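Print this page | E-mail this page

Reading worn inscriptions at home — kitchen table tips

Got an old slate, a carved stone, a bit of lettered marker from grandma's yard? Before you scrub it, don't. Most of what gets lost gets lost in the first wash. What works for me, quick version, dinner's on.

Light first. Kill the overhead bulb. One flashlight, held low, almost flat to the surface. Shallow letters jump right out. Then move it to the other side and look again — half the strokes only show from one direction. Take a photo from each side, same spot, phone propped on a stack of books.

Dry brush only. Soft, natural bristle, an old makeup brush is fine. No wire. No bleach, ever. No vinegar on limestone or marble, it eats the stone.

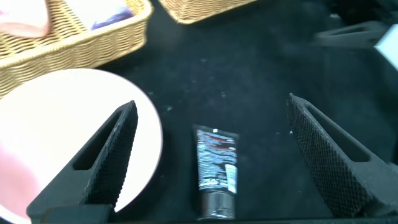 Anjana Munasinghe wrote in to say she skips the brush altogether on slate and uses a rubber bulb blower, the kind for camera lenses, and that she got a whole second line out of the Wijesinghe stone that way. Fair enough. I've tried it since and it's gentler on flaky edges.

No chalk in the letters. I know, everybody's uncle did it. It scratches, and it makes you see letters that arent there. Same goes for flour and shaving cream.

Rubbings: sound stone only. Tap it lightly with a knuckle, hollow means stop. Plain newsprint, masking tape on the back side, fat wax crayon held flat. Work from the middle out. Two rubbings beat one, you'll want to compare.

Scanning them — 800 dpi if your scanner will do it, grayscale. Flip the file to negative. Faint stuff reads better white on black, don't ask me why.

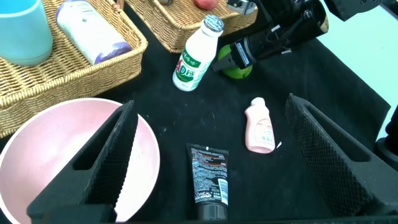
Write down what you see before you guess what it says. Letter by letter, with a dot for each one you can't make out. Leave it overnight and do it over without looking at teh first try. Where they disagree, back to the flashlight.

Store rubbings rolled, not folded. Acid-free tissue between.

And if its carved on a cave wall or on somebody's land, leave it be. Photos only, then call the state archeologist.

COMMENTS (3)

Havitz: Does the low light trick work on wood? Got a beam with initials.

Skamero: Yes on wood. Dust it first.

Ornummont: Baking parchment works for rubbings too if you're out of newsprint. Bit slippery, use more tape.

Print this page | E-mail this page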